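3. Leaf Spring Relaxation in Lightly Loaded Trailer Axles

3.1 Background and scope

Semi-elliptic leaf springs remain the most common suspension element on utility trailers with a single axle. Their behavior under heavy cyclic loading is well covered in the literature, and fatigue life can be predicted with reasonable confidence when the load history is known. Much less has been written on what happens to a spring pack that spends most of its life parked. Trailers in this class may travel only a few weeks each year and stand loaded in a yard for the rest. Owners report that such trailers sit lower over time, and the usual remedy is to add a leaf or replace the pack. The present section deals with the loss of free arch in packs of this kind and with the share of that loss that can be traced to static load alone.

The work was carried out at the Ivville test yard, operated by Trondis, between January and the end of the following winter. Spring packs were supplied by Flovano in a four-leaf design with plain eyes at the front and slipper ends at the rear. All packs came from one production batch. The study does not consider parabolic springs, rubber torsion axles or packs fitted with helper leaves.

3.2 Loading arrangement

Each pack was mounted in a steel fixture that reproduced the hanger spacing of the Abubakari single-axle trailer. The axle seat was loaded from above by a lever and dead weight, so that the load stayed constant as the pack settled. The static load was 400 kilograms per pack. Packs in the first group were held under this load without interruption. Packs in the second group received the same load but were also cycled 2,000 times at a low frequency before the holding period began, in order to seat the leaves against one another and against the center bolt.

Free arch was measured with the load removed, from a straight line through the eye and slipper contact points to the upper surface of the main leaf at the center bolt. The load was taken off slowly and the pack left to rest for 2 hours before each reading. Without this rest the results were not repeatable, as friction between the leaves held the pack partly flat. The fixture was shielded from rain but not heated, and the temperature inside the shelter followed the outdoor air closely.

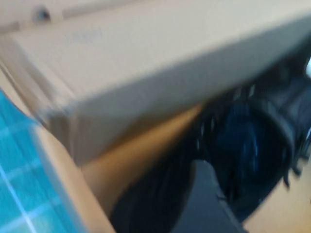
Interleaf friction deserves separate comment. A dry pack returns to a lower arch after unloading than the same pack with clean, greased leaves, and the difference can easily be mistaken for a permanent set. In earlier work at the yard, Fagerlund proposed tapping the main leaf with a soft mallet before each reading to release the trapped friction. The method gives consistent values but depends on the operator. It was therefore used only as a check at the final reading, when it was applied to every pack in both groups by the same technician.

3.3 Results

The packs that had been cycled before the holding period lost most of their arch during the cycling itself and changed little afterward. The packs that had not been cycled showed a steady loss in the early part of the test, which then slowed. After 6 months the two groups could no longer be told apart by arch alone. Figure 3 plots the mean reading for each group over the full test period.

Figure 3. Mean free arch of cycled and uncycled spring packs during constant static loading. Readings taken after rest, without tapping.

The check readings taken after tapping were higher than the untapped readings in both groups. The gain was larger in the uncycled group, where surface rust had formed between the second and third leaves of several packs. Once these packs were taken apart, cleaned and reassembled, part of the apparent loss disappeared. The remainder is treated here as true permanent set.

3.4 Discussion

The results suggest that a large part of the sag seen in parked trailers is early settling, which would have occurred in the first period of normal use. This agrees with the view of Midtbø, who argued that new packs should be set under load at the factory before the ride height is specified. It also means that ride height measured on a new trailer is a poor reference for later inspection — a reading taken after the first season would serve better.

Two limits should be noted. The load in the fixture was purely vertical, while a trailer standing on uneven ground places some twist on each pack. In addition, the shackles and hanger bushings of a real trailer wear and contribute to a lower stance, and an owner measuring from fender to ground will not be able to separate these effects. Section 4 takes up bushing wear using trailers withdrawn from rental service.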